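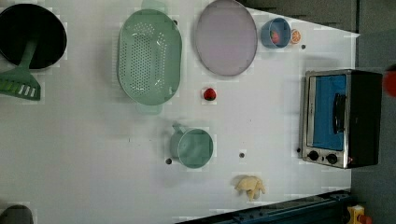
Kitchen table at Pendano, overhead view, toaster oven on the right.

Ticket: Gripper drops or misses round items after changeover
Project: Pendano kitchen table
Component: end effector / arm controller
Opened by: Mohsin Bajwa
Assigned to: Geert Smits
Status: waiting for second pad set
Priority: normal

Summary

We are comparing two parallel grippers on the same arm: the Drinholm two-finger we have used since spring, and the Plalurau two-finger that came in as a possible replacement. Same table, same toy set, same pick script. The Plalurau does well on flat and long items but misses or drops the small round ones. I need to know if this is the fingers, the force setting or the calibration before we order more of them.

Steps to reproduce

1. Mount the Plalurau gripper and load its tool profile on the controller.
2. Home the arm and run the overhead calibration.
3. Set grip force to 50 percent, finger speed to default.
4. Run the pick script on the small red item near the middle of the table, then on the orange slice.

Expected: item is lifted and held until the release command.
Seen: fingers close, controller reports "object held," item stays on the table or falls during the lift.

Log

Entry 1, Mohsin
Ran the Drinholm first to get a baseline. 50 picks on the small round item, 43 good. Swapped to the Plalurau, same script, and stopped the run early because most of the picks were bad. Did not change anything else between the two.

Entry 2, Geert
What was the tool offset on the second run? The Plalurau fingers are longer than the Drinholm ones. If the profile still has the old length, the tips will be too low and will push on the table before they close. Please paste the active profile name.

Entry 3, Mohsin
Profile name on the screen was the Plalurau one, but the offset inside it was copied from the Drinholm and never edited. My mistake. Corrected it and ran calibration again. Tips no longer touch the table. Banana and cup are fine now. Small round item is better but still slips out on the lift.

Entry 4, Geert
Good, that is one problem out of the way. Try the force next. Go up in small steps and do not go past 70 percent with the stock pads, they start to fold at the edges. Also check that the cable has slack at the wrist when the arm is turned toward the oven side. On the Drinholm we had a case where a tight cable pulled the wrist a little and it looked just like a bad calibration.

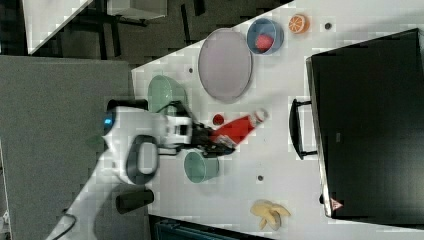 Went up to 70 percent as asked. Bottle shapes are no trouble at either setting — they give the fingers a long side to close on. The small round item still goes. At higher force it squeezes out forward, which makes me think the pads are too smooth and too flat for it. Cable has enough slack in every pose I tried. (Mohsin, entry 5)

Entry 6, Geert
Agree on the pads. The Drinholm pads have a shallow groove down the middle and the Plalurau ones do not. Two more things to look at while we wait:

The "object held" message. The controller decides this from finger position only. If the fingers stop short of fully closed for any reason, it says held. Turn on the current check as well, it is under tool settings, second page.

The wait after closing. Script has 2000 ms for the Drinholm. Leave it the same for both grippers, otherwise we can't compare the cycle times.

Entry 7, Mohsin
Current check is on. False "held" messages have stopped in the runs since then. A miss is now reported as a miss and the script goes on to the next item. Wait left at 2000 ms.

One side effect: with the current check on, the plate is sometimes reported as a miss when it is held by the rim. I have set a lower threshold for that item only.
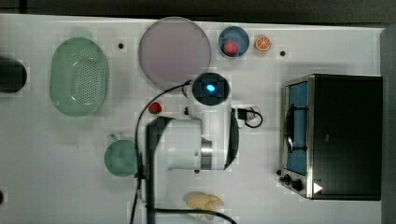 Page last changed: December, 4:10 pm, by Geert Smits

Entry 8, Geert
Asked Pant for a set of grooved pads that fit the Plalurau fingers. They have them in two hardness grades and I ordered the softer one. Until they arrive, please keep the stock pads on and don't tape them — we tried tape on the old gripper and it left glue on everything.

Findings so far

Wrong tool offset in the Plalurau profile: fixed.
False "object held" from position-only check: fixed by turning on the current check.
Cable pull at the wrist: checked, not the cause.
Small round items slipping at the lift: open, stock pads suspected.

Next steps

Mohsin to save the corrected profile under a new name and delete the copied one.
Geert to fit the grooved pads and rerun the 50 picks on the small round item at 50 percent force, then at 70.
Keep the toy layout the same for both grippers. If something gets moved, write it in the run notes.

Ticket stays open until the rerun results are attached.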